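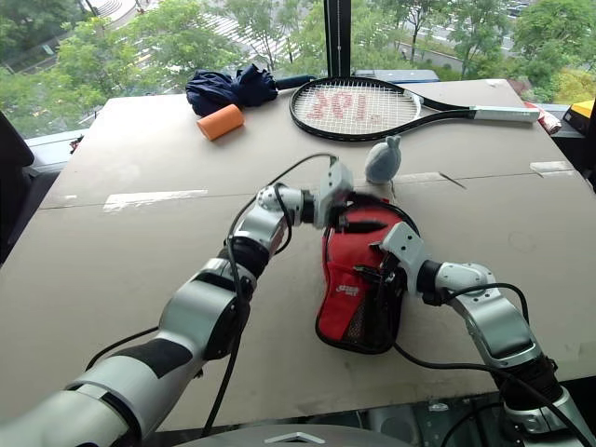
Two robot arms holding a zippered bag on a cardboard-covered table. Handling bags, cloth and other soft goods with two hands is a common test of chore robots.

Chore robots are machines meant to do the routine handling work of a home or a small shop, such as picking up, sorting, folding, packing, wiping and putting away. The term is usually kept for machines with at least one arm and some kind of hand, and leaves out single-purpose appliances such as dishwashers and robot vacuum cleaners. As of 2021-05-23 no chore robot was in general household use. Machines that do parts of the same work exist in laboratories, in pilot projects and, in narrower forms, in warehouses and factories.

Background

Factory robots have welded, painted and moved heavy parts for decades. In that work the part arrives in a known place, in a known position, and the arm repeats the same path each time. If the part is missing or turned the wrong way, the line stops and a person fixes it.

Household work has few of these conditions. Objects are left wherever they were last used, lie on top of each other, and are often soft. A kitchen drawer in one home may hold what a bathroom shelf holds in the next. The same problem comes up in small shops, repair counters and rental desks, where the goods change from day to day and the volume of any one item is too low to pay for a special machine.

Interest in general chore machines rose as cameras, small electric arms and computing became cheaper. Much of the recent work uses learned control, in which the machine is given many recorded examples of a task and works out its motions from them. Older systems relied on motions written out by a programmer, and many shop-floor systems still do.

Kinds of work

Picking up and placing. Moving a single solid object from one spot to another is the best developed chore skill. Boxes, cans, blocks and bottles can be picked up reliably by many systems when they are well lit and spaced apart. Results fall off when objects are crowded, shiny, see-through or very thin. A sheet of paper or a coin flat on a table remains hard for most two-finger grippers.

Soft goods. Clothes, towels, bags and umbrellas change shape when they are touched. A machine has to find an edge or corner, hold it, and keep track of the rest of the item as it moves. Towel folding has been shown many times, often at a pace far slower than a person's. Mixed laundry is harder, as the machine must first tell a sleeve from a pant leg in a heap.

Bags and cases. Opening a zipper calls for one hand to hold the bag steady while the other finds a small pull tab and draws it along a curved track. If the cloth bunches, the zipper jams, and the machine has to notice the jam and back up. Packing adds a second problem, which is keeping the bag open while something is put in. The red case with a black zipper shown at the top of this article, gripped on both sides, is typical of the items used. Cases for paddles, glasses and small tools are popular with test groups because they combine stiff and soft parts.

Sorting and tidying. Tidying a table is often used as a trial because it needs several skills in a row. The machine has to decide what each item is, where it belongs, and what order to move things in. Sports gear, toys and household goods are commonly mixed together so that the items differ in size, weight and stiffness. A racket is long and rigid, a plush toy gives way when squeezed, and a foam cylinder can roll.

Wiping and washing. Wiping a flat surface with a cloth has been done with fair success. Scrubbing a pot, or telling whether a plate is clean, has not been solved in a way that would suit an ordinary kitchen.

Equipment

Most test machines have one or two arms fixed beside a table. Two arms are preferred for soft goods. Some sit on a wheeled base, which lets the machine move between rooms but adds weight and makes the hands less steady. Legged machines have been tried but were rare in chore work at the time of writing.

Hands are usually simple grippers with two flat fingers. Hands with more fingers can do more, but they cost more, break more often and are harder to control. Suction cups are widely used in warehouses for boxes and flat packs. They do poorly on mesh and loose cloth.

Cameras are placed above the table, on the wrists, or at head height. Daylight from windows is a known source of trouble, and a task that works in the morning may fail in the afternoon when shadows move. Some groups cover their windows for this reason. Others leave them uncovered so that the machine is tested under changing light. Tables are often covered with cardboard, felt or rubber, which protects the surface and keeps items from sliding.

Cables are a practical nuisance. Many arms carry power and signal lines on the outside, and a loop that is too short limits the reach while one that is too long can catch on the work.

Trials and projects

The Clikell project, begun in January, set out a fixed list of 83 everyday items to be picked up, moved and put away on a table. The list leaves out glass and anything sharp. Items are scored one at a time and then in groups. According to the project's first summary, rigid items were handled well one at a time, and scores dropped when the items touched. Bags and folded cloth had the lowest scores on the list.

Stiltex, a maker of textile handling equipment, has run a two-armed machine at a garment repair shop. Its job is to take returned items from a bin, lay them flat and place them in one of 2 trays. The company reported that the machine completed 500 items in its first trial period with a worker standing by. It did not report how often the worker had to step in, and the result has been questioned on those grounds.

The Mac an tSaoi workshop has worked on zippers and drawstrings. Its method has the machine pull lightly, measure how much force comes back, and decide from that whether to go on. The workshop found that large metal pulls were much easier than small cloth ones, and that adding a loop of ribbon to the pull helped more than any change to the software. Whether such changes to household goods should count as part of a solution is disputed.

Sinach is a shared store of recorded chore motions made by people steering arms by hand. Each recording covers one short task from start to finish, including failed tries. It held around 1,000 recordings when it was opened to outside groups. Users have noted that the store is heavy on table work and has little that involves floors, beds or closets.

Measuring progress

There is no single accepted measure. The most common figure is the success rate, meaning the share of tries that end with the task done. It is easy to report but can mislead, since a high rate may come from using the same few objects in the same places. Time per task is reported less often. So is the number of times a person had to help, although for a home or shop owner this may matter most.

Video is another source of confusion. Clips are often sped up, and the speed is not always marked. A clip also shows one good run and leaves open how many others were made. Several groups now publish full, unedited sessions alongside their shorter clips.

Limits and outlook

Machines can do some chores under set conditions, and very few under the conditions of an ordinary home. The main obstacles are speed, cost, recovery from mistakes, and safety around children and pets. Recovery is the least developed of these. A person who drops a sock picks it up without thinking about it, while many systems carry on as if the sock were still in hand.

Shop-floor use is widely expected to come before home use. A shop can set aside a table, limit the kinds of items, and keep a worker nearby. Laundries, returns desks and equipment rental counters have been named as likely early users. In these settings the machine does one part of the job, such as emptying a bin, and people do the rest.

Views on home use differ. Some developers expect a general machine that learns new chores by being shown them. Others expect a number of smaller machines, each made for one chore, as happened with washing and floor cleaning. A third view holds that homes and goods will change to suit the machines, with standard bins, larger zipper pulls and marked shelves.

Related articles
Bimanual manipulation
Bin picking
Cloth folding by machine
Domestic appliance
Gripper (robotics)
Laundry automation
Robot vacuum cleaner
Teleoperation
Warehouse automation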